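Tuesday, workshop, after lunch

Picking this up from where I left the Valosar conference notes, as Mayu Maruyama wants a decent account of it before she rings the client back and I'd sooner write it now while I still remember who said what.

So, the site visit to Plurnirside. Lovely big main hall, far nicer than the website makes it look, and the ceiling is high enough that we can fly the big screen without anybody at the back losing the bottom third of it. Loading is the problem. There's one roller door, it opens onto a slope, and the venue's own bar deliveries come through it until ten. I asked if they could shift the deliveries for our build day and got a "we'll see", which I've written down as a no. If it turns into a yes, great!

Power is fine. Three-phase at stage left, plenty for the lighting rig, and ordinary sockets in the floor boxes (two of the lids are broken, must mention it or someone will put a chair leg through one during the awards).

Registration area next. I paced it out and I think we can have 5 desks if we lose the sofas, with the badge printers behind. Mayu prefers fewer desks and a proper cloakroom. She's probably right for January, with everyone arriving in big coats, but then the queue goes out of the door and they all stand in the cold, cross before they've had a coffee. Left it open. I'll draw both versions and let the client choose.

Costs so far, for the hall and the two breakout rooms:

Purberg quote, staging and drape: 3,232
Pace quote, same list but with our own drape: 2,259

Not a fair comparison yet. Pace haven't put in the ramp for the stage and we can't do without it, one of the award winners uses a wheelchair and I'm not having the lectern end be the only way up. I've emailed to ask for a revised figure with ramp and handrail. Purberg did include it, plus a crew of their own for the derig, and their people were very good on the last job apart from the business with the van keys. If Pace come back anywhere near, I'd still lean Purberg, to be truthful, and just tell the client why.

Lectern branding: went through the printed samples this morning. The matt one is much better under the lights, the gloss throws a horrible white patch right across the logo the moment you bring the front wash up. Tried it with the small lamp at three angles and it was bad at all of them. Going with matt for the lectern and the stage fascia, and the gloss can go on the foyer boards where the light's softer. Need to tell the printers before they close tonight. (Also the blue is wrong. It's the old blue. Someone sent them last year's file and I have a nasty feeling it was me.)

Running order as it stands: doors, coffee, welcome, keynote, breakouts, lunch, breakouts again, panel, then a turnaround before drinks and the awards dinner. The turnaround is what worries me. We've got to strip theatre seating and lay round tables in the same room while all the delegates are out in the foyer, and the foyer bar can't really take the lot of them for long. 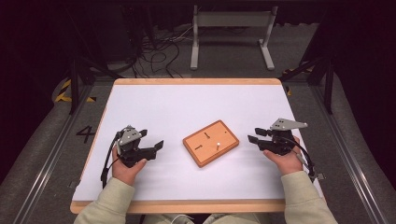 Mayu's idea was to have the round tables dressed in the side room beforehand and wheel them through, which would save us a good bit of time if they fit through the double doors. I measured the doors and forgot to measure the tables. Have asked the venue for the table size. If they don't fit with the tops on, we could try cabaret style from the start and skip the turnaround altogether, though it does eat into the numbers and I'd have to check what the keynote's slides look like from the side seats.

Awards themselves: winners' names to come from the client in one sheet, with how to say them written out next to each, please, after last time. Walk-up music is down to a shortlist that I'm sick of already. Trophies are to live behind the drape on stage right, in running order, with a sticky label underneath each one.

Still to do:
Chase Pace about the ramp
Right blue to the printers, today
Both desk layouts drawn up
Table size from Plurnirside
Ask the caterers if the dessert can be held back, in case the speeches go on
Find out who has the good radio headsets, they aren't on the shelf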